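Garnislow 2 — pick-and-place software for belt and bin cells

I'm the one who writes most of the planner, so forgive me if I get carried away (I've been living in this release since November!). Garnislow takes your camera feeds, works out where the part is, and plans a grasp and a path to the drop-off. You teach it the belt and the bin once, in the Dreva editor, and after that you mostly leave it alone.

My favorite new piece is the tilt handling. Soft blocks hardly ever sit square to the belt, and the old version used to fuss over that. Now it estimates the angle from the wrist view and turns the gripper to match — planning takes 62 milliseconds on our bench PC, down from 405.
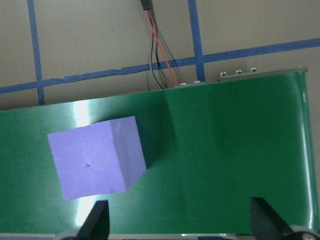
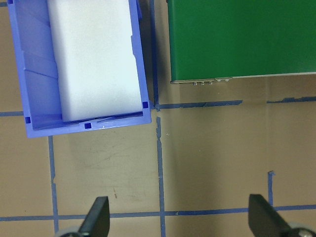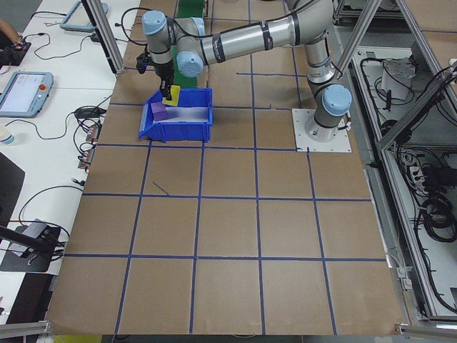 Photos: Foninetti

The bin side got some love too. You can set a lowering depth and a release angle for each part, and Ansah, our replay viewer, lets you scrub through both camera views side by side when a drop goes wrong. I use it every single day.

One license covers one arm and up to four cameras. The part library ships with over 400 shapes, and you can add your own from a few snapshots.

Related items
Dreva cell editor
Ansah replay viewer
Garnislow wrist camera calibration kit
Garnislow 1 to 2 upgrade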